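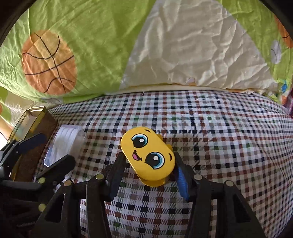

Areti Chatzigeorgiou wrote back on Monday that the sync error was almost certainly on the Roltport side and I should stop reinstalling things, which, fair enough, I had reinstalled the thing four times by then.

So I'm keeping this ticket going as my own log, partly for her and partly for whoever ends up searching for error 731 at one in the morning like I did.

Ticket subject: Recipes upload but ingredients come out blank (error 731)
Status: closed, see the end

What I was trying to do: move my whole recipe collection out of Kuvetti (the old desktop program, the one with the green start page) and into Roltport so my sister and I can both edit it. It's 100 recipes on the nose because I cleaned it up before I started. Titles came over fine. Cooking times came over fine. The ingredient lists were just gone on a bunch of them, and every time the import finished I got a little box that said 731 and nothing else. No explanation, no link, just an OK button!

First try, Monday, before Areti's note. Uninstalled Roltport, restarted, put it back on, ran the import again. Same blanks. Did that three more times because I'm stubborn.

Second try. Areti asked me to export from Kuvetti as plain text and skip the "rich" format. I couldn't find the setting for ages (it's under Print, of all places, then Save a Copy). Ran the import with that file and got the ingredients for most of them, so that was a big step. Still 731 at the end, though.

Third try. I went down the list to see which ones were still blank, and there were 13. My grandmother's walnut cake was one of them, so you can imagine my mood. I opened a blank one next to a good one and they looked the same to me. Same headings, same spacing. I sent both files to Areti and went to make dinner.

Her answer, pasted here so I don't lose it:

Look at the fractions. The bad file has the one-character kind of one half, the good one has 1/2 typed out with a slash. Roltport drops the whole ingredient block when it hits a character it can't read. Can you change one by hand and import only that recipe?

I changed the walnut cake first, obviously. Imported it alone. Ingredients all there, no 731. I may have yelled.

After that I figured I'd do the rest with find and replace, and here's where I made it worse for a while. I replaced the one-character half with 1/2 everywhere, but I didn't leave a space in front, so "1 and a half cups" turned into 11/2 cups in the Preden stew and the lentil soup. That's a lot of broth. If you're doing this, put a space before the 1/2 in the replace box, then go back and clean up any double spaces. Quarters and three quarters need their own pass too. I forgot thirds completely and had to go back for the Paulauskas dumplings, which call for a third of a cup of sour cream.

Also, a side thing for Areti: the degree sign in oven temperatures came through with no trouble at all, so it isn't every special character. I don't know if that helps whoever fixes it on your end.

Last import was this afternoon with the cleaned-up text file. Everything is in, no error box, and my sister has already changed the salt in two of them without asking me.

Still open, but separate from this: photos attached to recipes in Kuvetti don't come along in the plain text export. I'll start a new ticket for that one. Please go ahead and close this, and thank you, Areti, for being so patient about the reinstalling.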